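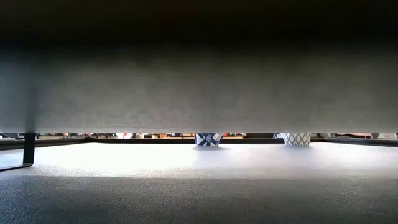

Seit Februar liegt mir Bastian Fuchs in den Ohren, ich soll endlich mal was über den Plarlow 2 schreiben, den Zweiarm-Bausatz von Astesov. Jetzt habe ich ihn lange genug benutzt, um eine Meinung zu haben (mehrere sogar), und dann auch gleich mit der Aufgabe, die mich daran am meisten interessiert: Geschirr sortieren. Klingt banal, ist aber ziemlich gemein! Die blau-weiße Tasse und die mit dem Rautenmuster stehen mit so viel Platz dazwischen auf dem Tisch, dass jeder Greifer locker drankommt, und trotzdem hat mich genau diese Art von Tasse am Anfang fast wahnsinnig gemacht. Unten schmal, nach oben breiter, dazu der Henkel. Wer schon mal versucht hat, so etwas mit zwei steifen Fingern sauber hochzuheben, weiß, wovon ich rede.

Aber der Reihe nach.

## Was man bekommt

Der Plarlow 2 kommt als Bausatz in zwei Kartons, einer pro Arm, plus ein langes Paket mit den Profilen für den Rahmen. Das Handbuch hat 70 Seiten, und ich habe sie tatsächlich alle gelesen, allerdings erst nach dem ersten Fehlversuch. Die Übersetzung holpert, die Zeichnungen sind dafür richtig gut. An einer Stelle wird eine Schraube verlangt, die erst drei Seiten später in der Teileliste auftaucht. Ich habe sie eine halbe Stunde lang gesucht, unter dem Sofa auch.

Der Rahmen wird auf einen vorhandenen Tisch gesetzt, die Arme kommen links und rechts an die langen Schienen. Das gefällt mir sehr! Man kann die Arme verschieben, wenn man merkt, dass sie sich in der Mitte in die Quere kommen, und das merkt man garantiert. Plant aber Platz neben dem Tisch ein. Bei der Montage außen am Rahmen steht der Schultermotor über die Kante hinaus, und ich bin mit der Hüfte schon zweimal dagegengelaufen.

Für den Aufbau gibt Astesov einen Nachmittag an. Bei mir waren es zwei Abende, und am zweiten war Desmond Mbeki dabei, der von Kabeln deutlich mehr versteht als ich. Falls ihr niemanden wie Desmond habt: Beschriftet die Stecker, bevor ihr irgendwas durch die Kabelführung zieht. Im Handbuch steht das auf der vorletzten Seite, wo es keinem mehr hilft.

## Der Alltag mit zwei Armen

Meine Standardaufgabe geht so: Tassen stehen irgendwo auf der Arbeitsfläche verteilt und sollen auf ein Brett. Ich führe die Arme vor, die Software zeichnet auf, und nach genügend Durchgängen soll der Plarlow das allein machen. »Genügend« ist ein dehnbares Wort. Für die erste Version habe ich 542 Durchgänge aufgenommen, verteilt über viel zu viele Abende, und danach mochte ich eine Weile keinen Tee mehr.

Das Aufnehmen selbst läuft angenehm. Die Software startet schnell, speichert von allein und lässt mich einen verpatzten Durchgang mit einem Tastendruck verwerfen – diese Taste ist bei mir die meistbenutzte. Was fehlt, ist eine vernünftige Suche. Wenn ich wissen will, in welchen Aufnahmen eine bestimmte Tasse vorkommt, muss ich mich durchklicken. Rania Bouzid hat sich dafür ein kleines Skript geschrieben und es mir geschickt, vielen Dank noch mal, Rania!

Bei der Traglast verspricht Astesov 600 Gramm pro Arm. Für eine leere Tasse reicht das dicke. Mit ausgestrecktem Arm wird die Bewegung bei meinem schwersten Steinguttrumm aber schon etwas zittrig, und ich würde den Wert lieber als Obergrenze für Sachen dicht am Sockel verstehen. Im Forum hat Milovan Kadrić dasselbe beobachtet, und der hat seinen Bausatz direkt aus der ersten Lieferung.

Das Brett ist übrigens ein ganz normales Holzbrett mit einem schwarzen Drahtgestell drumherum. Das Gestell macht die Aufgabe schwerer, als man denkt: Der Greifer muss von oben kommen und darf beim Loslassen nicht seitlich wegziehen, sonst bleibt er hängen. Vier Tassen, zwei mal zwei, mehr nehme ich nicht. Wenn Cremeweiß, Orange, Rot und Weiß dort stehen, geht es mit dem Rest auf der blauen Fläche weiter, und dann ist auch mal nur ein Arm beschäftigt. Der rechte hält eine weiße Tasse, der linke hat die Finger leicht offen und nichts dazwischen. Bei einer Aufgabe, die sich ein Arm allein zutraut, zahlt man den zweiten eben mit. Das sollte man sich vor dem Kauf überlegen.
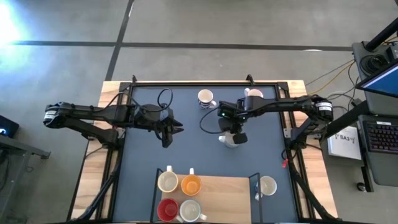

## Was mich nervt

Die Kabel. Über dem Unterarm steht ein großer Bogen, und auch am Handgelenk kringelt sich eins herum. Das muss so sein, sonst fehlt beim Drehen die Länge, aber ich schaue bei jeder neuen Bewegung erst mal, ob irgendwo etwas schleift. Eine ordentliche Führung gibt es als Zubehör von Rothe, die passt laut Shop auch an den Plarlow. Bestellt habe ich sie noch nicht.

Dann das Licht. Meine Arbeitsfläche spiegelt stellenweise so stark, dass von der Struktur gar nichts mehr zu erkennen ist, und helle Tassen gehen darin gern mal unter. Dafür kann Astesov nichts, ein Kapitel dazu hätte ich mir im Handbuch trotzdem gewünscht. Weiße Tasse auf weißem Reflex – da habe ich lange an den Greifern herumgeschraubt, bevor ich auf die Lampe kam.

Und die Greiferfinger! Schwarz, hart, glatt. An glasiertem Porzellan rutschen sie mir zu leicht. Ich habe verschiedene Auflagen ausprobiert, am besten war bisher dünner Schaumgummi aus dem Bastelladen, der sich leider ständig ablöst. Wer was Besseres kennt: bitte in die Kommentare.

## Und der Service?

Der hat mich überrascht. Nach einer Weile hat eines der Gelenke beim Hochfahren geklackert, und ich habe abends eine ziemlich patzige Mail geschrieben. Am nächsten Vormittag rief Sieglinde Vogler vom Support an, ließ sich das Geräusch am Telefon vorspielen (ich stand da mit dem Handy am Ellbogen des Roboters, großes Kino) und wusste sofort, welche Schraube ich vergessen hatte nachzuziehen. Seite 41, sagte sie. Stimmte.

Ersatzteile kommen aus dem Lager in Luridville, das hat bei mir fünf Werktage gedauert. Etwas ärgerlich fand ich, dass man die Finger nur paarweise bekommt.

## Kaufen oder nicht?

Wenn ihr wirklich etwas mit zwei Armen vorhabt, also festhalten und gleichzeitig daran arbeiten oder von einer Hand in die andere übergeben, dann würde ich den Plarlow 2 wieder nehmen. Die Mechanik ist solide, die Schienen sind klasse, und am Telefon sitzt jemand, der sich auskennt. Für reines Umräumen reicht ein einzelner Arm, und Bastian, ich weiß, du siehst das anders, du darfst gern unten widersprechen.

Ich nehme mir als Nächstes die Übergabe vor: links greifen, in der Mitte umfassen, rechts abstellen, Henkel immer in dieselbe Richtung. Die Tasse mit den Rauten lasse ich dabei fürs Erste weg, an der hänge ich nämlich.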